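3.2 Materials and sorting of the pegs

The pegs were collected from 46 households between January and June. Each household was asked to hand over every spring peg in use at the time, including those kept in the bag but no longer trusted to hold anything. Wooden one-piece pegs were left out. This gave 2,853 plastic pegs with metal springs, of which 885 had a fault of some kind under the scheme given in Section 3.1.

Sorting was done by hand at a plain table, in small batches, by two of the authors (Yeoh and Dizon). A batch was tipped out, spread with the flat of the hand and left as it fell. Each peg was then picked up, squeezed once to full opening, released and placed in one of the trays. The sorters worked separately and did not see each other's trays until the batch was complete. Where they disagreed, the peg went to a third sorter (Catacutan), whose decision was final. Most disagreements concerned springs that had moved sideways in their seat but still closed the jaws.

Colour was recorded with a short list of plain names: white, grey, yellow, blue, green, red, pink and other. Shades were not separated at this stage. An earlier trial with 21 colour names had produced poor agreement between sorters, mainly among the pale blues and greens, and the longer list was dropped. Fading was scored separately on the inner face of the legs, where the plastic is partly shaded in use, and on the outer face.

The way pegs settle when tipped out proved to matter for the speed of sorting. Pegs of this type have a narrow end and a wide end, and in a loose group the legs of one tend to lie against or across the body of the next. A group of mixed colours can be separated by eye at once, but two pegs of the same colour lying close together are more easily taken for one (Figure 4). Yellow pegs were picked first in most batches and grey pegs last, although the sorters had been given no instruction on order.

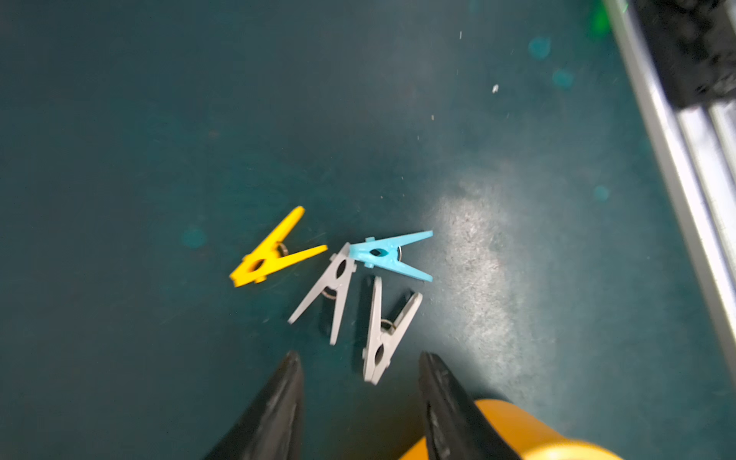 Figure 4. Plastic spring pegs in yellow, light blue and light grey on a dark teal surface.

For the timed batches, the sorter's hands rested at the table edge until the signal was given. Time was taken to the release of the last peg into its tray. Batches in which a peg was dropped on the floor were repeated with the same pegs, tipped out afresh. The order of batches was drawn by lot for each sorter, and no sorter worked for longer than an hour without a break.

Spring tension was measured only for pegs without a visible fault. The gauge, a Grudineck hand model, was zeroed before every batch and read by the same person throughout (Dalisay). Results are given by household in Section 4.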